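Visit report: open afternoon at Esalov, Bowen
2026-03-26

I went to the open afternoon at Esalov with my colleague Malachy Daly. Our workshop repairs small electronics, and since December we have been discussing whether a robot arm could take over part of the sorting. Malachy was in favour before we left home. I was less sure, and I wanted to see one at work before anybody signs anything.

Esalov is in a side street in Bowen, behind the Bistcombe paint store, and the sign is very small. We walked past it twice. There were 39 visitors in the afternoon group, too many for one room, so they divided us. We went in with the second half and had to wait with coffee, which was good.

Everything happens at one big white table. Our guide explained that they choose a plain top because the arm finds dark parts on it more easily. The camera sits near the gripper, so on the monitor you always look over the fingers.
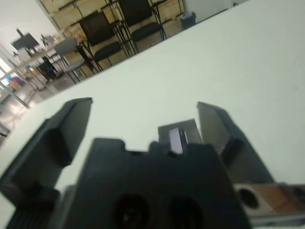

The gripper with its two fingers apart, over the white table.

It is a normal room with shelves and chairs, and I liked that. I had expected a fence and yellow lines on the floor. They told us the arm is slow and weak on purpose, and that it stops if you push against it. Malachy asked if he could try this and they let him.

For the demonstration a few things were laid out on the table. A visitor from Bavilier wanted to know how the arm is taught. The answer was that a person guides it many times through the same movement, and for one simple task they recorded 802 attempts. I wrote this number down, as our own sorting has many different tasks.
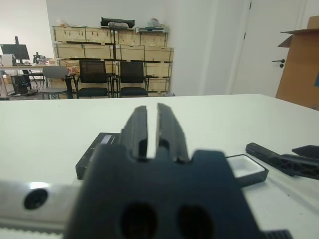 Above the table, with a flat black device behind the fingers and a shallow tray to the right.

After this came the questions about money. The arm alone costs less than I feared, but the hours for teaching are not in the price, and for a small firm the hours are the problem. They offer a course of three days. I asked if one of our technicians could learn it without knowing how to program, and the guide said yes, with patience. I would like to hear the same from a customer.

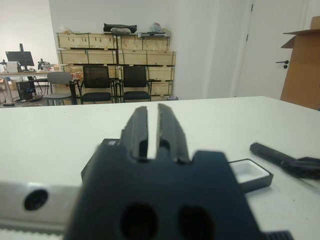 Malachy was more interested in the fingers. They can be changed with a few screws, and Esalov makes its own shapes for customers. He has already drawn two on the back of the programme – one for battery covers and one for something he will not explain to me yet.

We also spoke about long, flat parts, which we have in large quantity. In our workshop almost 2000 of them pass over the bench in a year. The guide said that the place where you grip is very important, and that a part held at its end can turn in the fingers when the arm speeds up.
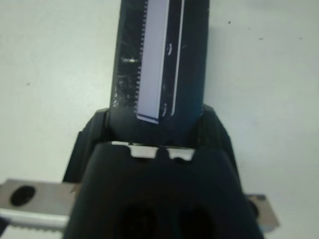

I asked what happens with scratched or dirty surfaces, because our parts never arrive clean. They advised us to send a box of our worst pieces, and they will try them and write back to us with the results. I think this is a fair offer. Malachy will pack the box, and I will write the letter with it.

The next open afternoon is not decided yet. If you want to go, take the bus and not the car, as parking in that street is very difficult.

Cyprian Malinowski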